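Sorting a Junk Drawer Into Clear Boxes (Without Buying Half the Store)

I have read a lot of advice on clear storage boxes, and most of it seems to come from people who sell clear storage boxes. One guide on the Sugden site wants you to start with a matching set of 14. Fourteen! My whole kitchen doesn't hold 14 boxes' worth of anything I'd miss.

What follows is the short version I use at home. It takes an evening, and you need one or two boxes, a trash bag and a table.

Step 1. Empty the drawer onto the table. All of it, including the crumbs. Anything you can't name goes in a pile by itself, and that pile gets one week.

Step 2. Throw out the dead pens and the takeout menus. Test the batteries or recycle them. Don't keep a charger for a phone you no longer own, whatever your brother-in-law says about spare parts.

Step 3. Measure the shelf where the box will live, and measure the height twice, once with the lid closed and once with it open.

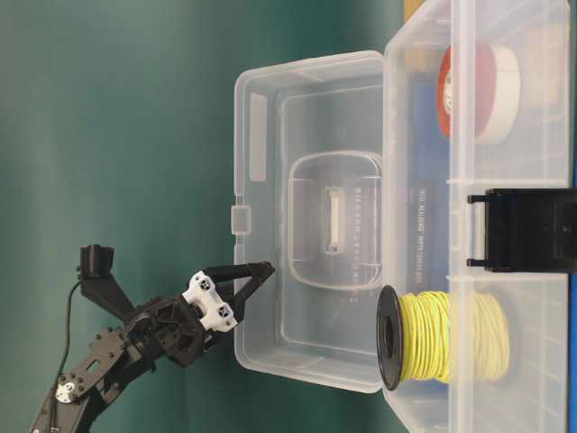
Lids are where I'd spend my attention in the store. The Grirneck catalog calls every lid "easy access," and I don't believe a word of it until I've opened one on a table. A hinged lid that swings right over and lies flat beside the box is pleasant to use, but it needs that much clear space next to it. On a narrow shelf you'll be pulling the whole box out each time. Check the latch too. A small square tab on the edge is easy to find with a thumb, and I'd still work it a few times before paying.

Step 4. Fill the box with the heavy things at the bottom and stop before the lid starts to bulge. If it won't close without leaning on it, you kept too much.

Step 5. Label it, or don't. Clear plastic is supposed to make labels unnecessary, which is true for scissors and false for 2 kinds of fuse. Masking tape and a marker do fine. Genivaldo Tavares wrote in to recommend the Dovov label printer, and I'm sure it's lovely.

Put the box back on its shelf and leave it alone until the week is up. Then deal with the mystery pile.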